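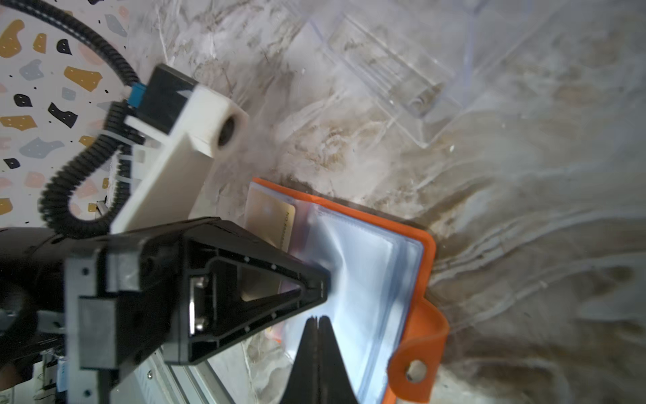 Issue 4

Loyalty Card Small Print — README

Hello, and thanks for downloading! What you've got is a collection of the rules printed on (or tucked in with) loyalty cards, club cards and members' cards from shops, cafés, cinemas and the odd swimming pool. I've been typing these up in the evenings for far longer than I meant to, and at some point it grew big enough that other people started asking for a copy, so I've tidied it and written this.

There are 800 entries in this issue. Each one is the wording of a single card scheme, as printed, with a few extra columns that I filled in by hand. It's text only, all in English, and it's all from paper or plastic cards. I did think about adding phone app schemes, but the terms change every time you blink and I'd never keep up.

What's in the folder

cards.csv — the main table, one scheme per row
wording.txt — the full small print, split by card number
towns.csv — my list of place names and which area I've put them under
changes.txt — what I've fixed between issues

The columns in cards.csv

card_no: my own number, no meaning beyond the order I typed them in
town: where the shop was, spelled the way the card spells it
trade: café, chemist, cinema, shoe shop and so on
type: stamp, points, discount or paid membership
expiry: in months, blank if the card doesn't say
reward: the card's own words, so "a FREE hot drink of your choice*" keeps its capitals and its star
star: what the star led to, if there was one (there usually is!)
notes: me, rambling

Where the cards came from

The first lot were my own, out of a kitchen drawer. Then came a big batch from Hesberg, where I used to live and where every bakery seems to have had a stamp card at one time or another, and a smaller one from Plollmont. If you're planning to compare towns, please bear in mind that those two are heavily over-represented and I've got next to nothing from the coast. The file was last topped up on 2/13/19.

Avram and Nunico are both chains, so their cards turn up again and again with tiny differences. I kept every version where the wording had changed, even by a comma. If you only want one row per scheme, filter on the "first" tick in the notes column. I know that's a daft place for it, and it'll get a column of its own next time.

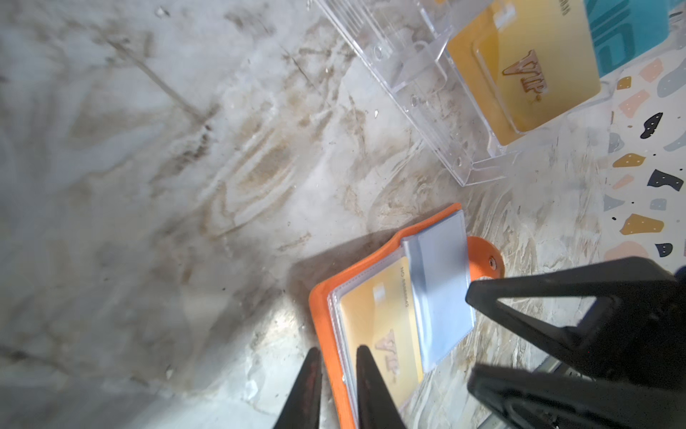 Gold VIP card in a clear holder.

A word on VIP, Gold, Platinum and the rest. I've got 45 schemes that use one of these names for their top level, and I have not tried to rank them against each other. Gold at one shop is free to anybody who fills in the form, and Gold at another costs real money and gets you a chair to sit on while they find your size. The type column tells you whether it was paid for. The name itself stays in the wording, where you can search for it.

How I typed them

Everything is as printed, mistakes included. If a card says "not valid with any other offer's" then so does my file, and please don't write to me about it (people do). I left out phone numbers, street addresses and anything handwritten, so no names and no member numbers. Where a stamp had gone over the words and I couldn't read them, I put [smudge]. There are 13 entries with a smudge bad enough to lose a whole sentence, and they're marked in the notes.

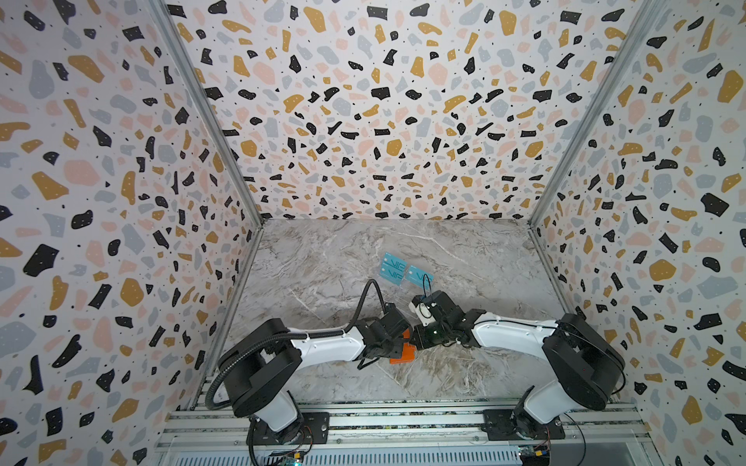
Expiry is the column I trust least. Plenty of cards say things like "valid until the end of the season", and I had to decide what a season was. For a garden centre I ended it in July, going by what the staff told me, and for an ice rink I just left it blank. If your work depends on exact dates, go back to wording.txt and make your own call. Same goes for "one year from first stamp", which I've put down as 12 months — you may want to treat it differently, as the shop would have no record of when that was.

What people have used it for

Mostly lessons on plain English, as far as I can tell, and one rather lovely quilt. It should do nicely for practising text search too, or for anyone curious about how many ways there are to say "no cash alternative". Please don't use it to work out what a shop offers today. Lots of these places have closed or changed hands, and a reward that was good when the card was printed may well get you a blank look at the till.

Known problems

A few café entries are under "restaurant" and the other way round. The pound sign comes out as a question mark in some older spreadsheet programs, and opening the file as UTF-8 sorts it. Card 45 is in twice. I keep meaning to take the second one out, but then all the numbers after it would shift and I'd break somebody's notes, so it stays for now.

Using and sharing it

Copy it, change it, pass it on. A mention would be nice if you publish something. If you've got cards to add, type them up in the same columns and send me the rows, and do please keep the star!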